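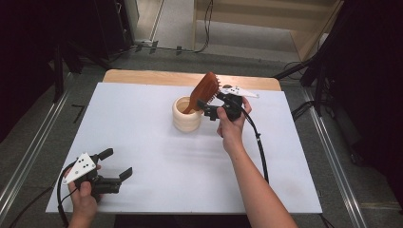 3 min read

Subject: Re: [purwood-robotics] hairbrush task for the November demo

I read the writeup twice and I'm still not sold. My replies are under the quoted part.

> We have 100 demos of the hairbrush task now, all with the
> hand-held grippers, and 27 more for the second version where
> the cup starts on the other side of the board. Playback looks
> clean. We think this is enough to train on and we'd like to
> make it our entry at Wurkanden. The policy from last month got
> 9 in a row on the bench, so we feel good about it. Any
> objections before we put it on the form?

Yes, a few.

First, 9 in a row of what? If the cup was in the same spot every time and the brush was leaning the same way, then you have one success that you watched 9 times. I asked this about the Pladunance arm last spring and got told the variation was "in the data." Then we took it to the school gym, the table was a different height, and it closed on air until somebody hit stop.

Second, the brush. It's top heavy and it leans in that cup however it likes. In the demos the right gripper always goes for the handle just above the rim. Fine for a person, because a person feels it start to slip and fixes it without thinking. What does the policy do when the head swings around and the handle is a little lower than it expects? Has anyone tried it with the brush facing the other way? I looked through the folder and couldn't find one.

Third, why is this a two-hand task? In most of the ones I opened, the left gripper hangs out by the corner of the board with its fingers open and does nothing. If the left is supposed to steady the cup, show me demos where it steadies the cup. If it isn't, drop it and you have half as much to go wrong. I know the form gives extra points for two arms. I don't think a judge is going to count an arm that's parked.

Smaller stuff:

- Some takes lose the marker plate when the wrist turns over. Were those thrown out or did the tracker guess? The notes don't say.
- The cables drag across the board. I'd like to know whether anyone has checked if that pulls on the cup.
- The 27 and the 100 are in one folder with the same naming. Please split them before Ismail gets retrained, or we won't know which set did what.

What would change my mind: 3 runs with the cup moved, 3 with the brush turned, and 3 on the folding table in the hallway, all filmed start to finish with the failures left in. If it gets most of those I'll sign the form and stop complaining. The deadline leaves time for it.

I'll be in the lab after 4 if anybody wants to argue in person.

> Also, can we get a second board? This one is getting scuffed.

No objection to the board.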